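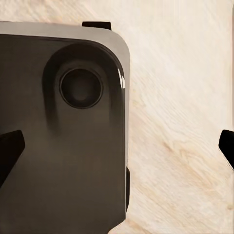
Why does the 7:43 from Wasbridge keep losing time before the junction? The single-track section at Flemine has one passing loop, and the loop is too short for the trains now assigned to the service.

The loop was laid out for three-car units. The operator moved the route to four-car sets in March, on paper a capacity gain. A four-car set fits inside the loop only if it stops within a very small margin of the signal, so drivers come in at walking pace.

Walking pace into the loop costs a bit under two minutes each way. The timetable allows 40 seconds. You can see where this goes by the evening peak.

The opposing train can't be cleared into the section until the first one is fully inside and the rear is proved clear of the points. So the delay passes to the other direction, then comes back on the return trip.

The ministry's answer in the chamber on Friday was that the line has "adequate rolling stock." Correct, and a reply to a different question. The members asked about infrastructure. The units are fine.

The opposition's version, that the line is being run down on purpose before a concession, has no document behind it that I can find. The maintenance budget line for the route is flat, which in real terms is a cut, but a flat line is what most of the regional network got.

What is on record: the Miettinen study, commissioned by the previous government, priced a loop extension and new points at both ends. It was the cheapest item on the list. It was also the only one that needed land, a strip along the north side owned by the municipality.

The municipality offered the strip. The transfer has been waiting for a signature at the ministry through two budgets. Neither party mentions this much, as each had one of the two.

On cancellations: 3226 on the regional network in the last reporting year, per the operator's annual return. The return doesn't split them by line, so anyone quoting a figure for Flemine alone is estimating. The operator should publish the split.

Also worth knowing – a train that is turned back at Skerkedetti counts as "partially operated" and stays out of the cancellation total. If you were waiting farther up the line, no train came.

Short-term fix, no construction: move the crossing to Skerkedetti, which has a full-length loop, and retime the morning pair by 4 minutes. This breaks one bus connection. The bus contract is up for renewal anyway.

Long-term fix: sign the land transfer and extend the loop.

The transport committee takes this up again next session. I'll post the operator's written answers when they're public – the last set took six weeks.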